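Clarkell Build: Progress Report on Sweeping Trials

Thursdays are reserved for this project, and the present report covers the work carried out up to and including Thu 4 July. Readers who have followed the earlier entries will know that the Clarkell is a two-armed floor machine, built and tested at home with assistance from Octavio Ledesma on the wiring and Rory Mackay on the software. Readers who have not may wish to begin with the entry on the Gollard controller, as the terms used below are defined there.

Purpose of this stage

The previous stage ended with the machine able to pick up light items from a table and set them down again within a marked square. The present stage moves the work to the floor. The task is domestic and was selected for that reason: take a broom in one gripper and a dustpan in the other, bring litter into the pan, and empty the pan into a bin.

The tools are ordinary household ones with long handles. It had been proposed in August of last year that a special short broom be made up to suit the reach of the arms. That proposal has been withdrawn. A machine that requires its own broom is of limited use in a home, and the time is better spent on the grip.

Changes to the machine

The following alterations were made before the trials began.

The finger pads on both grippers were replaced. The old pads, cut from sheet rubber, allowed a round handle to turn under load. The new pads have a shallow groove down the middle and were glued and left under clamps overnight.

The cables on the outside of each arm were given more slack. In the earlier arrangement the left wrist could not turn fully without pulling on its connector, and one connector was lost in this way. The slack is untidy and will be dealt with when the Karras clips arrive.

The controller now limits the force with which either tool may be pressed to the floor. Rory Mackay wrote this part, and it took 8 attempts to arrive at a value which kept the bristles in contact with the tiles without bending the handle. The limit is set in the configuration file and may be changed while the machine is stopped.

The speed of the right arm was reduced whenever the pan is lifted. The left arm was not altered in this respect.

The tools in use

In all trials the broom was assigned to the left arm and the dustpan to the right. The views are from the head of the machine.

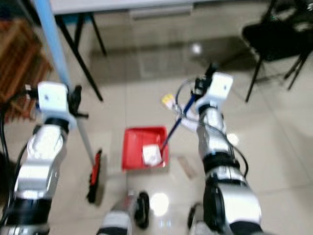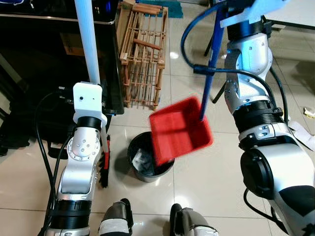
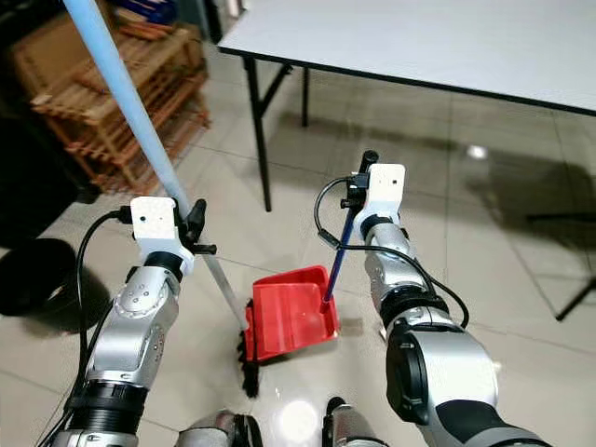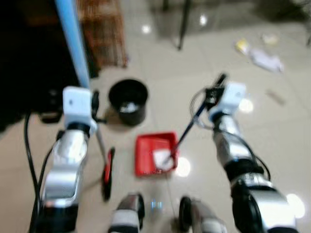
Observations on the broom

The broom proved the more demanding of the two tools. Its handle extends well above the gripper, and any small movement at the wrist becomes a large one at the top. Octavio Ledesma suggested gripping the handle lower down, and this was adopted. The bristles are now steadier, although the upper part of the handle must be kept clear of shelves and lamps, and the planner has no knowledge of it. A simple allowance for the full length of the handle has been added to the list of outstanding work.

Stroke length was also reviewed. Long strokes scatter paper and short strokes waste time. A stroke of 145 millimetres has been adopted for the present, with the bristles lifted slightly on the return.

Observations on the dustpan

The pan must lie flat. If its front lip is raised even slightly, paper passes underneath it and is then dragged about the floor for the remainder of the run. The right wrist now makes a small settling movement once the pan touches the tiles, which has reduced the fault considerably.

Emptying the pan is a matter of angle. Crumpled paper is light and tends to remain against the back of the pan until the tilt is quite steep. The first version of the movement stopped too early and brought the paper back to the floor with it. The second version tips further and holds the position for 2 seconds before the arm is withdrawn.

Glossy tiles present a separate difficulty. Reflections from the ceiling lights have on occasion been marked by the software as white paper, and the broom has been sent to sweep them. Rory Mackay is collecting a set of 1000 labelled views in order to correct this. Drawing the blinds makes no difference, as the lights are the cause.

Expenditure

The only purchases for this stage were the pad material, the glue and a packet of Karras clips. The broom and dustpan were already in the house. Octavio Ledesma has kindly lent a Jodau bench supply, which is to be returned before the end of the summer.

Outstanding work

The handle allowance described above is to be written and tested.

The clips are to be fitted and the cable runs photographed for the build notes.

The force limit is to be tried on carpet. It is expected that a different value will be required, and a second entry in the configuration file has been reserved for it.

Correspondence regarding the pads is welcome. The drawing will be supplied on request, in the form in which it was used, with the groove measured for a round handle only.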